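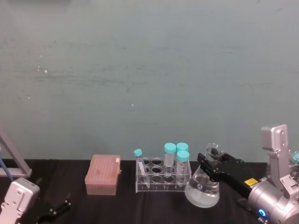
Kustidel teaching station: frequently asked questions

Last updated 1 Jun 2019

What is the difference between hand guiding and remote control?

In hand guiding, you hold the arm at the wrist and move it through the task while the controller records joint positions. In remote control, you move a pair of input handles and the arms follow. Kustidel supports both. A single recording must use one mode from start to finish.

Which mode should I use for glassware?

Remote control. Your hands stay out of the wrist camera views, and grip force is logged on the same clock as arm motion. Hand guiding is adequate for coarse moves, such as setting an approach path to a rack.

How many demonstrations does a task need?

Plan on 80 for a task that uses both arms and 35 for a task that uses one. Tasks with a single fixed pick point have trained on 13, but Mudgway does not support models built from fewer than 35.

Do all objects have to start in the same place?

No. Move the tip box, rack and flask between recordings, and vary the angle as well as the position. Keep every object within reach of the arm that will handle it.

Can I leave objects on the table that are not part of the task?

Yes, provided they also appear when the trained model is run. Clutter added later is a common cause of missed grasps.

What should the wrist camera see?

Both fingertips and the target, at the start of the approach. If a finger is missing from the view, reseat the camera bracket and repeat the calibration.
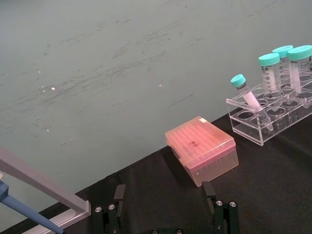 Photo: Mudgway

Does transparent labware cause problems?

It can. Clear acrylic and glass give weak edges, and reflections shift as the wrist turns. A dark, matte table covering helps. Depth data is ignored for objects tagged "clear" in the task file.

What happens if I make a mistake during a recording?

Press the left pedal to mark the segment. Small corrections — a second attempt at a grasp, for instance — can stay in. Discard the recording if anything is dropped or tips over.

Can I import recordings from Damel?

Yes, from version 43 of the Damel format onward. Older files have no gripper channel and will be rejected. A converter is planned for September.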